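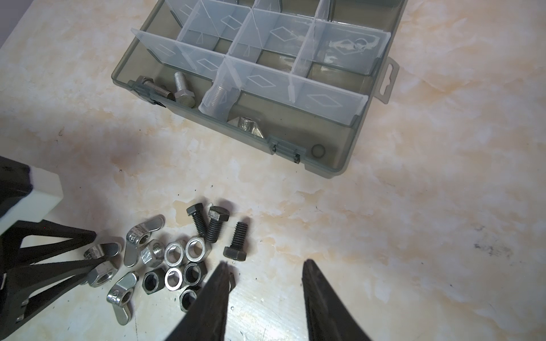
The Last Good Hardware Counter in Trillville

February 5, 2022

Saturday, ten minutes to eight, and there's already a line at Grunlow. Four pickups, one bike, a guy in slippers. Eighteen degrees out. The door opens when it opens.

Inside it smells like rubber and fertilizer and burnt coffee. Wood floor, dips in the middle where the foot traffic goes. Behind the counter, a wall of drawers. 222 of them, floor to ceiling, brass pulls, most of the labels typed and a few in ballpoint. Need one screw? They'll sell you one screw. Eleven cents, and you get a little paper bag if you want it.

This is what I came to write about. The one screw.

Because try it anywhere else. The big store out past the interstate will sell you a blister pack of the thing, if they've got your size, and then you own the rest forever. Coffee can, junk drawer, shelf in the garage. My own father left behind three coffee cans and a cigar box, and not one of us has ever found the right thing in any of them. We've looked.

Trillville used to have 5 hardware stores. Five! For a town you could walk across on a lunch hour. There was one by the depot that sold mostly paint, one that did stoves, a farm supply that kept a hardware aisle, Lelon on Second Street, and Grunlow. The depot one went first. Then stoves. The farm supply got bought and moved to the county line, and now it's mostly dog food and boots. Lelon hung on the longest and closed in May, the year the bridge was out and you couldn't get to Second Street without going clear around by the school.

People still talk about Lelon. They had a pipe threader in the back and would cut and thread while you waited. They had window glass. When they closed, the drawers went to auction and somebody from out of state bought the lot for a restaurant, wine bottles in them now, supposedly. I haven't been able to confirm that and I'm not sure I want to.

So, Grunlow. Opened 96 years ago as a harness shop, nails on the side. The nails won. Same building ever since, same family till the seventies and a different family after that, though the sign never changed and neither did the hours. Closed Sundays. Closed Wednesday afternoons too, for reasons that go back to a ball team that no longer exists.

What do people come in for? I sat on an upturned bucket by the key machine for most of a morning and wrote it down. A toilet flapper. Stove bolts. A hinge pin for a 1940s kitchen cabinet, chrome gone, which they had. Mousetraps. Storm window clips, the kind that look like a little airplane propeller. A woman with a lamp in a pillowcase, who needed a nut for the top, and tried six before one went on. Two brothers wanting chain, disagreeing about how much chain. A kid with a skateboard bearing. Somebody just wanted to know how to get a stump out.

They got an answer, too. Long one. The stump thing took a quarter of an hour and drew in three other customers, and the line backed up to the seed rack and no one seemed to mind very much. I've stood in faster lines that felt longer.

It isn't all charm. I should say that. The prices on anything with a cord are bad, really bad, you can do a lot better online and the people behind the counter will tell you so. Parking is terrible. The paint selection is one brand and the tinting machine has been broken since before Thanksgiving. And if your in a rush, if the sink is spraying and you want in and out, you are going to be stuck behind someone's story.

But the math is strange in a place like this. Most of the drawer stock sells for pennies. Some drawers don't get opened for a year at a time. An accountant would have it all in a dumpster by lunch. The store makes its money on salt, propane, keys and furnace filters, and the drawers are why people drive in for the salt. That was the explanation I got, anyway, and it lines up with what I saw. Nearly everybody who came for something tiny left with something bigger.

Restocking is the trouble now. For decades the small stuff came from Hollenstein, a wholesaler two counties over, who'd send a driver with a van and a case of samples. He'd look in the drawers himself and top up what was low. No forms. Hollenstein dropped the route last year. Now it's a web page, with a 30 day wait on some sizes and a minimum order on pretty much all of them, and a few of the old sizes just don't come up when you search. Square nuts. Certain oval-head screws in brass. Anything slotted is getting harder, the counter says, everybody wants star drive.

So some drawers are going empty, and they stay empty. They don't get relabeled. I asked why and got a shrug. Might find some, was the answer. People bring them in, it turns out that's a whole seperate economy: somebody's uncle dies, the family turns up with the coffee cans, and the store sorts them on slow afternoons in exchange for store credit or a bag of birdseed. The brass oval-heads they've got right now came out of a basement on Mill Street.

I thought about my father's coffee cans the whole drive home. Went back the next week with one of them in a grocery sack, the heaviest. They tipped it out on a cookie sheet and went through it right there between customers. Mostly rust. A handful of good stove bolts, some picture hooks, one skate key.

I took the birdseed.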